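Inventory Technician, Evening Shift – Hamel Depot

Drorneo Storage, Canport

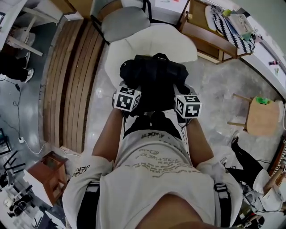
The position covers receiving, bin location and cycle counts for a 4,000-line parts inventory. Shift is 2:30 p.m. to 11 p.m., 40 hours per week, with a paid break of 12 minutes in each half.

Duties
Book incoming stock against purchase orders in Zirier
Count assigned bins and report variances before close of shift
Relabel shelving in Aisles C through F – work continues until December

Requirements
High school diploma or equivalent
One year in a stockroom or parts counter
Able to lift 35 lb. and work from a step ladder

Forklift certification is preferred but can be obtained after hire. Apply at the Canport office, quoting reference 132. Include two work references.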